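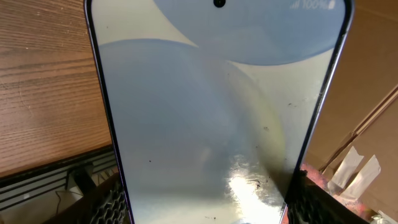
March, just after lunch. The grasp checker is still the thing that worries me most, so I'm starting with it while the tea is hot. It takes the wrist view and decides whether we're holding something, and it does this mainly by looking for texture between the two fingers, which was fine when we were testing on blocks and sponges. A phone screen is another matter altogether. The bright patch of glare on the glass gets treated as the nearest edge, the pale blue shapes of the wallpaper give it next to nothing to match on, and the confidence drops away just when it ought to be climbing. Léonie suggested masking anything saturated before the edge step, and I've put that in behind a flag (`mask_glare`, off by default, so please do shout if you switch it on and forget).

I ran the old and new versions over the 772 labelled wrist frames. The old one got more than 100 wrong. With the mask on it's a good deal better on the shiny things and very slightly worse on pale matt ones, and I haven't got to the bottom of that yet. Yae thinks the threshold is simply too low. She's usually right about thresholds, so that goes first on tomorrow's list.
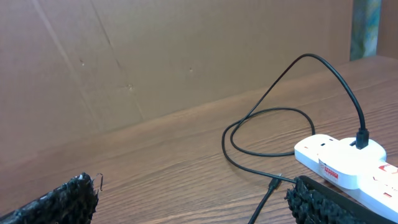 Should the planner treat a cable as an obstacle?

For now it treats each one as a fat soft tube, which costs extra to pass through but isn't forbidden. Making cables solid left it with no path at all in 8 of the replays, and ignoring them altogether is how you end up towing one across the table.

The tube width lives in the Jaltine config, under `soft_margin`, and I'd be grateful if we could all leave it there instead of overriding it in our own launch files. I say this as the person who did exactly that and lost a morning to it!
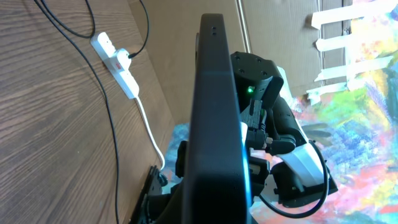
*Wrist view: finger in the foreground, second arm with its green LED behind.*

The other job was self-filtering. Octavio's mask for the fingers is built from the joint readings and it's lovely when the timing is right, but the wrist images reach Vasia later than the joint states do, so in fast moves the mask slides off the finger and the leftover sliver comes through as a phantom object. I've changed the lookup to use the image's own timestamp and to interpolate between the two nearest joint readings —
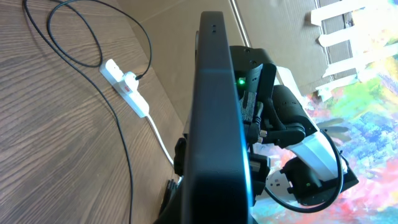

— and if there's no reading on one side of it, the image is dropped and a warning logged. Mathis asked whether dropping images would starve the tracker. I don't believe so, though I've only tried it at slow speed and would like somebody else to have a go.

Still to do:

- raise the glare threshold, then rerun the labelled set
- self-filter at full speed, with both arms moving
- ask Thierry where the newer calibration file went (the one on Ruston is the old one)

Branch is pushed, tests pass apart from the flaky one in the tracker. Off to find more tea.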